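Suture bench notebook, Plasham workshop
September, entry 4

Started 9:40. Catrin on the bench, me on notes, Branwen in and out. Same tissue type as the last entry, pale, kept moist in the tray under a damp cloth until needed. Lamp centered on the work. Room lights down after the first pad.

Purpose today: sort out the thread handling on short straight incisions. Closing has been fine. The tails have not. Dénes went back through the earlier closures and found we were losing more time to tangled tail than to placing the stitch.

Thread

Using up the braided stock from the Parri box. The new Wosinum reel is open but Catrin doesn't like it yet, says it springs back off the tissue and won't lie where it's put. Left it on the shelf with a label. Branwen to try soaking a length overnight and see if it relaxes.

Cut lengths at the side table before starting. Do not cut over the tray. Last time we had fibers all over the surface and Eleri had to pick them off under the magnifier.

Prepping the pad

Rinse, blot once, lay flat. Blotting twice dries the top and the edges of the cut start to curl. One pass with the blade, no going back over it. If the line wanders, turn the pad and start a new one further down.

First pad was no good, cut too deep at one end. Kept it for knot practice. Second pad was clean and we used it for the rest of the morning.

Handling the tail

1. Keep the incision level across the view, a bit above center. Leaves the lower half of the tissue free for spare thread.

2. Left jaws stay near the left end of the cut. Take the long length away low and to the right, below the incision, so it doesn't lie over the edges.
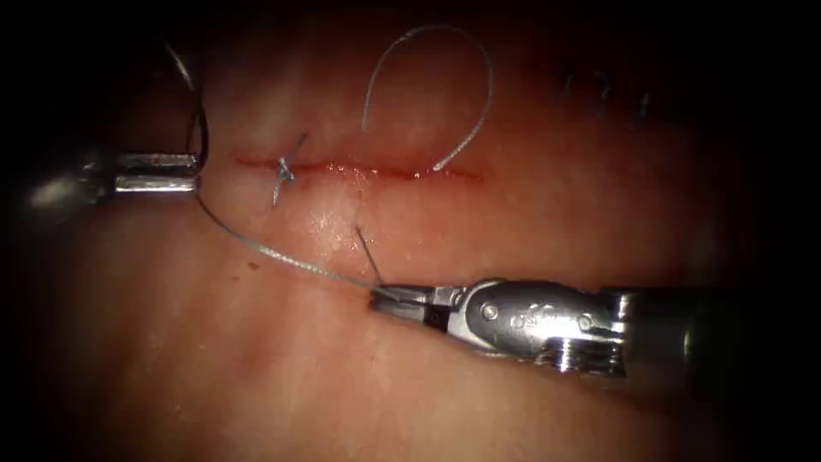
3. Before making a loop, check the other strand, the dark one going up and left. It gets lost in the shadow at the top and is easy to forget. Wyn caught it twice while he was practicing.

4. Draw through slowly. Stop when the edges meet. If the tissue puckers, back off and let it settle before the next throw.

5. Trim both ends at the side, wipe the tips, re-wet the surface.

Left over

Lamp falls off too fast toward the sides. Catrin wants it raised, I would prefer a second one low on the left. Ask Dénes what is in the Drurura cupboard.

Damp cloths are nearly finished. Blades fine.

Stopped 12:15. Pad 2 bagged and in the fridge, top shelf. Tray washed.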